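How to Clear a Small Table Where Everybody Puts Everything

December
By Lornel, Dularia Home Pages

In our apartment in Lernbridge we have one table which must serve for breakfast, for drawing, for the phone, for the letters and for toys. I think many families have the same. For a long time I was clearing it in the evening by taking everything in my arms and putting it on the armchair. In the morning the table was nice and the armchair was full, and the person who wanted to sit took everything and put it back on the table.

So I made a method, and I write it down as carefully as I can. It is for a small table of the kind where people put things when they pass by. For a desk with many papers you need a different method, and I have written about papers on another page (see the list at the end).

What you need

- One shallow tray. Mine is 325 mm long and 217 mm wide. A larger one becomes a second table.
- One box for toys, with no lid.
- One slot or stand for flat things, such as a tablet, a drawing board or a magazine. I use an old McIver letter rack with the middle divider taken out.
- A soft cloth, a little water and a drop of dish soap.
- A kitchen timer, if you like it.

Before you begin

Look where the things from the table really live. Say it aloud for each one: the mug lives in the kitchen, the charger lives in the drawer, the boat lives in the box. If you cannot finish the sentence, this thing has no home, and it will come back to the table every day until you give it one. I found four such things the first time. One was a key which did not fit any lock in our home.

Also decide which things may stay on the table during the night. At us it is only the tray. You can choose a plant or a lamp too, but please decide before you start. When the hands are already full, everything seems to be something that may stay.

Step 1. Make four groups in your head

Do not make heaps on the floor. It is enough to look at the table and to give each thing to one of the groups:

Drinks and food. Mugs, glasses, plates, the last cookie.
Electric things. Phones, tablets, chargers, extension cords.
Flat things. Boards, books, mail, drawings.
Small things. Toys, caps, clips, pens, coins.

Some things want to be in two groups. A tablet is electric and flat. I put it with the flat things at the end, but I lift it with the electric things at the beginning. Please read the next step and you will see what I mean.
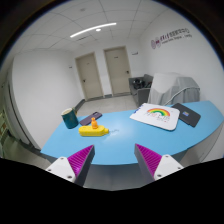
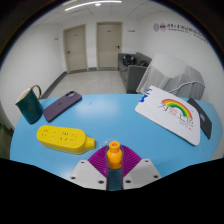 The order of lifting is the part where I made the most mistakes. My first idea was to take the small things first, while they are easy, and I knocked over a cup of tea with my sleeve when I was reaching for a pencil. Now I begin with the drink, always, even when I believe the cup has nothing in it. A dark mug close to a purple phone, like the two at the left side of this blue table, is exactly the pair I want to separate before I touch any other thing. The mug goes to the kitchen, and only then I come back for the phone.

Step 2. Lift in this order

First the drinks, one in each hand, straight to the sink. Do not stop to wash them.

Second the electric things. If something is plugged in, pull out the plug at the wall and hold the plug itself, not the cord. Roll the cord loosely. A phone which is lying face down should be turned and looked at before you move it, for there can be a crumb or a grain of sand under the glass. I learned it with my own phone and the scratch is still there.

Third the flat things. Lift them up and do not slide them. Under a board there is very often another flat thing, pushed half under it. With the rainbow board in the first picture, the dark gray tablet is partly under its right edge, and if you pull the board toward you quickly the tablet can come along with it. Put one hand on the lower thing and take the upper one with the other hand.

Fourth the small things. Here you can be quick. Use the side of your hand to move them to the edge, hold the toy box under the edge, and let them fall in. Do this only with things that do not break. A toy which stands on another toy should be taken down first and put in by itself, otherwise it jumps to the floor and goes under the furniture.

Step 3. Clean the surface

Wipe first with the dry cloth and bring all the crumbs together in one place. Then wipe with the damp cloth, from the far side to the near side, and at the end go along the edge. A curved edge collects more than you think, also on the lower side where children hold it with their fingers.

A light color shows every mark. For pencil I use a white eraser, very softly. For felt pen I use dish soap on the damp cloth and I leave it there while I count slowly to twenty. Do not use the rough side of a kitchen sponge. It takes the mark away and it also takes the shine, and then you have a dull spot which gets dirty faster than the rest. If you are not sure about a cleaner, try it in a corner where it is not important.

Dry the table with the other half of the cloth.

Step 4. Give things back

Now carry the groups home. I do it in the same order as before, it is easier to remember. Rinse the mugs. Put the phone on its charger, in the place where it sleeps. Stand the flat things in the rack with the heavy ones at the back, so they do not push the light ones forward. The toy box goes on the floor at the wall, and a child can do this part alone.

If a board has a clip on it, leave the clip on the board. I used to take all clips off and keep them in a glass, very orderly, and then every paper needed a search.

Step 5. Put the tray back

The tray stands in one corner of the table, the corner nearest to the door. During the day everybody may put small things in it. When it is full, it is full, and the next person who wants to put something must take something out. In our family this rule was not popular in the first weeks. After that it became a habit, except for the coins, which I have given up and put in a bowl.

What to do with the armchair

Every room has a second place where things go when the table is forbidden. With us it is the armchair, and in other homes it can be the stairs or the top of the washing machine. When I started to clear the table well, the armchair became worse. Bags and sweaters were lying there together and you could not see which was clean.

I put two hooks beside the door, one low for children and one high. The low one is 300 mm above the bench, so that small arms can reach it when the child kneels on the seat. The bags went to the hooks by themselves. For the sweaters I have no good answer yet.

How long it takes

The first time I needed 208 seconds only for the lifting, and I was proud, and then I saw that I had forgotten the whole window side. With the wiping and the carrying it is a short job before dinner. It is better to do it before dinner than after. After dinner you are tired and you will find the armchair again.

Some questions I was asked

May a drawing stay if it is not finished? Yes, but on a board, so it can be lifted with everything on it. The pens go in the tray.

My table is round and has no corner for the tray. Use a round tray, or put the tray on a shelf close to the table. Do not put it in the middle. In the middle it is in the way of plates, and somebody will take it away and it will not come back.

Is it necessary to do it every day? At us yes, with a short version: drinks off, electric things off, one wipe. The long version I do when guests are coming, or when I cannot find my glasses.

Related pages
Papers on a desk: keep, scan, throw
A toy box that children really use
Hooks beside the door, with measurements
Getting felt pen out of light surfaces
Small kitchen in Lernbridge, part two

Contact | Copyright Dularia Home Pages | Back to top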